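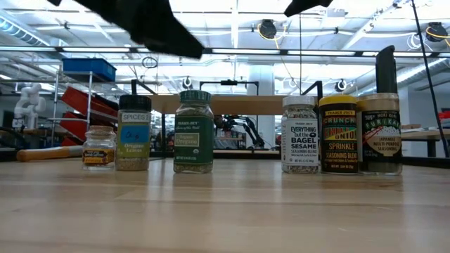
图1 木桌上的调味瓶,左右各三只

Gratell烹饪教室一月工作例会纪要

时间:一月,上午九点半至十一点五十
地点:二楼小会议室
出席:教学组、采购组、前台、场地组、财务
缺席:宣传组(外出,书面意见已提前发来,在第五项宣读)
记录:前台

一、上次会议事项的跟进

1. 公用冰箱标签。教学组报告,冰箱里的剩余食材已改为当天下课后统一清理,标签写课程名称和开封时间,不再只写“留用”。执行情况尚可,晚间班有两次漏写。前台会在晚间班的交接单上加一栏,由当班助教签字。

2. 下水。靠窗一排水槽排水慢的问题,场地组已请人疏通,并更换了存水弯。维修方建议课后不要把面糊直接倒进水槽。教学组同意在面点课开始前口头提醒学员,另在水槽边贴一张小告示。告示用词由教学组定,会上有人觉得“严禁”二字太硬,没有继续讨论。

3. 围裙清洗。上月换了洗衣店,送回时间由隔天改为当天傍晚。前台反映新店叠法与原来不同,系带常常打结,发放时要重新理。先用到合同期满再看。

4. 门口台阶的防滑条。尚未处理,转入本月。

二、香料与干货的采购

采购组说明,目前干货仍由Brandeo供货,按月结算。Brandeo通知下季度起调整小瓶装的最低起订量,同时推出散装规格。两种方案的差别主要在存放:小瓶装拿来就能上课,用完即换;散装需要我们自己分装、贴签、记录开封时间。

教学组希望保留小瓶装。理由是入门班学员要认香料,瓶身上有原来的品名标签,对照着闻、对照着看比较方便。分装以后如果标签写得潦草,牛至和马郁兰放在一起,连助教都会拿错,去年秋季的炖菜课就发生过一次。

财务算了一下账。按现在的用量,全部改为散装每季度可省913元,但要另购密封罐和标签纸,首季度基本持平。财务倾向于把用量大的品种改散装,用量小的维持原状。

讨论后形成以下意见:

(1)黑胡椒、孜然、辣椒粉、白芝麻改用散装,由采购组本月内向Brandeo询价,并索取样品。

(2)牛至、罗勒、迷迭香、百里香等香草类继续买小瓶装。瓶上加贴的纸条或胶带不得盖住品名和保质期。

(3)散装品种到货后由助教分装,分装记录挂在干货柜门内侧。记录表的格式沿用冷藏食材那一张,把“温度”一栏去掉。

(4)过期香料不再留作“展示用”。干货柜最上层那一批由前台和教学组一起清一次。

采购组另外提到,有学员询问能否在课后购买课上用的香料。财务表示目前的经营范围需要核对,暂不承诺。前台遇到询问时,可以把品名写给学员,请其自行购买。

三、预约系统

前台介绍了Sipos预约系统试用一个月的情况。优点是学员可以自己改期,电话明显少了。问题有几处:

改期后系统不会自动通知授课老师,老师只能在打开课表时发现人数变了。面点课按人备料,前一晚改期的,面粉和黄油已经称好。

候补名单的顺序按学员注册先后排列,而学员普遍理解为按报名候补的先后。已有学员来前台询问,前台只能逐一解释。

过敏信息的填写框在报名页最下方,很多人没有填。前台现在仍在上课前打电话核对。

Sipos方面答复,通知功能可以开通,候补顺序目前不能更改,填写框的位置可以由我们自己在后台调整。

教学组提出,过敏信息必须设为必填,哪怕填“无”。与会各组都同意。前台当天下午修改。

关于改期截止时间,教学组主张提前两天,前台担心过严会引起退课。财务没有意见。最后定为开课前一天中午十二点截止,面点课和发酵类课程提前两天。试行到春季学期结束,届时看退课情况再定。

系统年费2,000元,试用期内不收。财务要求在试用期结束前给出是否续用的书面意见,由前台起草,教学组补充。

四、操作台更换

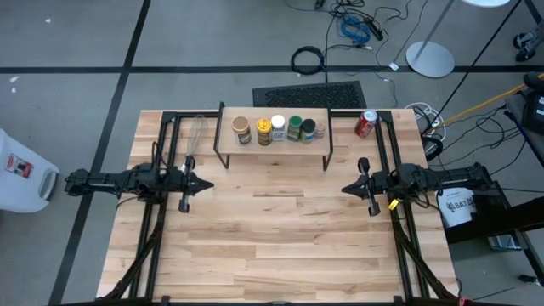

操作台的更换拖了很久,本次会议用时最多。东侧教室现有的几张台面是开业时定做的贴面板,接缝处进水后鼓起,边条也有脱落,擦洗时容易钩住抹布。场地组找了Tuloswood报价,对方提供两种做法,一种是整块宽板拼接,一种是窄木条拼接。图2中的桌面由窄木条拼成,浅奶油色、浅褐色和偏粉的褐色相间,中间还夹着几道深色木纹,教学组认为揉面时看得见面粉有没有撒匀,深色木纹的地方尤其明显,采购组则觉得颜色不齐,拍课程照片时会显得杂。西侧教室是灰色水泥地,配浅色木台在观感上没有问题,这一点各组意见一致。

价格方面,窄条拼接每张比宽板低700元。Tuloswood解释说差别主要在选料,出厂前的表面处理两种相同。场地组询问了保养方式,对方建议头一个月每周上一次油,之后按使用情况减少,上油后要静置一晚。晚间班结束较晚,第二天早上又有课,时间上排不开。场地组提议分批进场,先换两张,轮流停用上油。

教学组提出几点要求:

台面高度不要照旧。原来的高度对个子矮的学员不友好,揉面时肩膀要耸起来。希望略降,具体数值由教学组带几位助教现场试过后报给场地组。

边缘倒圆角,不要做斜边。斜边看着利落,围裙容易磨破,手腕搭上去也不舒服。

台面上不开插座孔。现在的插座孔常进面粉,清理费事。电源统一走台侧。

生肉和鱼类课程不在木台上直接操作,一律另垫砧板,砧板按颜色区分,和现在一样。

场地组补充,旧台面拆下后能否留一张做杂物台。财务认为可以,但不得再放进教室。搬运由供货方负责,拆除费用要单独问清楚,写进报价单。

表决结果:采用窄条拼接,先订两张,放在东侧教室靠门的位置。其余的等用过一个季度后再决定。采购组对颜色的保留意见记录在案。

五、春季课程安排

宣传组的书面意见由前台代为宣读。要点是希望春季课表比往年提前两周公布,并请各门课程提供一句话介绍,不要再用“经典”“地道”一类的词。宣传组还希望增加一门适合家长带孩子一起上的周末课。

教学组答复,课表可以提前,一句话介绍由各授课老师在月底前交。亲子课的难点在刀具和炉火,如果开,内容限于饺子、饼干和三明治,炉灶由助教操作。孩子的年龄下限需要写明,教学组倾向于七岁。

春季拟开课程如下:
入门家常菜(日间、晚间各一班)
面包与发酵基础
香草与腌渍
素食便当
周末亲子面点(待定)

香草与腌渍是新课。教学组说明,前半段讲干香草和鲜香草的替换比例,后半段做油浸蔬菜和泡菜。油浸一类有保存上的风险,讲义里要写清楚冷藏和食用期限,学员带走的成品瓶身也要贴上。讲义初稿完成后先给采购组看一遍,核对瓶子的规格。

素食便当班去年报名不满,本次仍保留一期,若开课前一周报名不足则并入家常菜日间班,改教素菜单元。已报名的学员可以选择转班或全额退款。

材料费方面,财务建议每门课统一加收100元,教学组不同意。家常菜和便当的材料成本变化不大,涨得较多的是黄油和坚果,应当只调整面包班。会上没有达成一致,由财务把各门课上一学期的材料支出单独列出,下次会议再议。在此之前课表上的价格按原标准公布,面包班标注“以报名时页面价格为准”。

六、其他

1. 垃圾分类。物业通知厨余桶改在早上收,晚间班的厨余要留到次日。场地组去问能否使用后院带盖的大桶。若不行,晚间班下课后由当班助教封袋放入冷藏间外侧的隔间,不得放在走廊。

2. 刀具送磨。本月送一次,送磨期间用备用刀。备用刀的刀柄松动的先挑出来,不要发给学员。

3. 失物。前台柜子里的保温杯和饭盒太多,贴出告示后再保留一个月,之后处理。

4. 台阶防滑条。场地组承诺在下次会议前装好,颜色选黄色。

5. 教学组提议在干货柜旁放一本登记簿,谁用完最后一瓶谁登记。采购组同意,登记簿由采购组准备。

七、待办事项

前台:修改Sipos报名页,过敏信息设为必填;开通老师通知功能;起草续用意见;晚间班交接单加签字栏;和教学组一起清理干货柜上层。
采购组:向Brandeo询价并索取散装样品;准备登记簿;核对香草与腌渍课用瓶。
场地组:向Tuloswood确认两张台面的订单、拆除费用和交货时间;询问后院大桶;安装防滑条;安排刀具送磨。
教学组:试定台面高度;水槽告示;收齐课程一句话介绍;亲子课方案;香草与腌渍讲义初稿。
财务:列出各课程材料支出;核对经营范围能否包含香料零售。

下次例会定在二月,仍为上午九点半,地点不变。各组如有补充或更正,请在纪要发出后一周内告知前台。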